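Coaster

A coaster is a small, flat piece of material placed under a drinking vessel to protect the surface beneath it. Coasters are used on dining tables, bar counters, side tables and desks. They keep condensation and spills away from the surface, reduce the transfer of heat from hot drinks, and prevent scratches from unglazed or rough bases. The word is also applied to larger stands for bottles and decanters, although these are usually called bottle coasters or bottle stands to separate them from the smaller article.

History

The earliest objects known by the name were shallow trays or stands on which a wine bottle was slid, or "coasted," from one diner to the next after the tablecloth had been removed. They had a raised rim and often a felt base. The flat disposable mat came into use in the nineteenth century, first as a cover placed over a beer glass and later as a mat set beneath it. As homes and offices took on more furniture with clear finishes, reusable coasters became a common household article and were sold in sets, often with a holder.

Use on desks 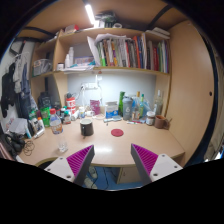 Desk use differs from table use in that the coaster remains in place between drinks and shares the surface with papers, cables and small containers. It is commonly kept on the side of the user's preferred hand, within reach of the chair. A round coaster in a strong color, such as red on a light wood desk, is easily located among other items, but a mug is still often set down beside it on the bare wood. Selvaraj Paul, in his household handbook Menon, refers to this as "near placement" and attributes it to coasters that are too small or too far from the edge at which the user sits. He recommends placing the coaster first when a desk is arranged and fitting other articles to it.

Desks used for both work and personal care tend to collect tubes, bottles and packets along the back. In such arrangements the coaster marks the open working area. Paul advises a clear margin on all sides of the coaster so that a handle can be turned without striking another object.

Materials

Common materials include cork, felt, silicone, ceramic, stone, wood and pulpboard. Cork and pulpboard absorb moisture but stain. Silicone does not absorb water, grips the surface well and may be washed with dishes. Ceramic and stone are heavy and stable, and are generally backed with cork or felt to prevent scratching. Varnished wood resists light moisture but may itself be marked by a hot cup.

Size and shape

Most coasters are round or square. The Zellier household series, introduced in May, specifies a base of 70 millimeters for small glasses and a wider form for mugs. The older Skivstead pattern measured 63 millimeters and was withdrawn after users found that broad mugs overhung its rim.

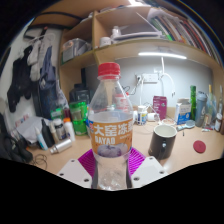
Cold drinks in plastic bottles present a separate case. The base of a bottle is often molded into feet or ridges, and water running down the sides gathers between them. A coaster with a raised edge of 2 millimeters will hold a small quantity of this water, while a flat one allows it to run onto the desk. Bottles are also taller in relation to their base than mugs and are more easily tipped on a soft or uneven mat.

Care

Absorbent coasters should be dried fully before they are stacked. Silicone and ceramic types may be washed in warm water with mild soap. The underside should be wiped as well, as grit held beneath a coaster can scratch a finished surface.

See also

Bottle stand
Place mat
Trivet
Zisow tray

Page last revised 12/04/2020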